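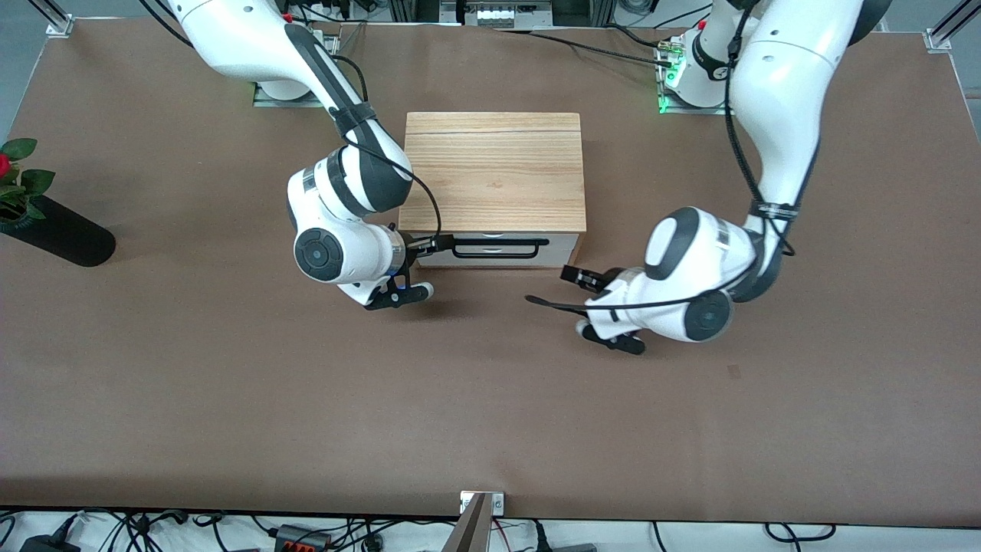 A drawer that sticks in August will often run freely again by winter, Usa Inthanon wrote in reply to our last issue, and she asked that members be told so before they reach for a plane. Her point is well taken. The Ekcombe workshop receives many small cabinets each summer with the same complaint, and a number of them need little more than a dry room and some patience.

The item that prompted her letter concerned single-drawer cabinets of the kind kept on a desk or bedside table, with a wooden top and one wide drawer opened by a bar handle. The following guidance replaces the version printed in that issue.

**Before any work is done.** Empty the drawer and take it out fully. Look along both runners and the lower edges of the drawer sides for shiny patches, which show where the parts rub. Mark these lightly in pencil. Members are asked not to sand or trim anything during humid weather. Wood removed in summer cannot be put back, and the drawer may rattle for the rest of the year.

**Runners.** Wooden runners should be brushed clean and rubbed with plain candle wax. Spray oils are not recommended, as they gather dust and may stain the contents. Metal runners need only a dry cloth and a check that the screws are tight.

**Handles.** A long bar handle is best pulled near its middle. Pulling repeatedly from one end turns the drawer slightly in its opening and wears one side faster than the other. If the handle has worked loose, tighten the screws from inside the drawer by hand – a power driver can easily crush the drawer front. The workshop holds a small stock of Alwood bar handles in black, and members replacing a handle should bring the old one so that the spacing of the holes can be matched.

**Tops.** Light-colored wooden tops mark easily. Wipe along the grain with a barely damp cloth and dry at once. A thin line across the top may be an ordinary joint between boards and need not be filled unless it catches a fingernail.

Fongchan Nilsuwan will accept cabinets for inspection at the Clorkesley Street entrance. Each member may bring up to six pieces in a season. Drawers should be taped shut for the journey, and a label bearing the member's name should be attached to the back of the cabinet – never to the top, where the adhesive can lift the finish.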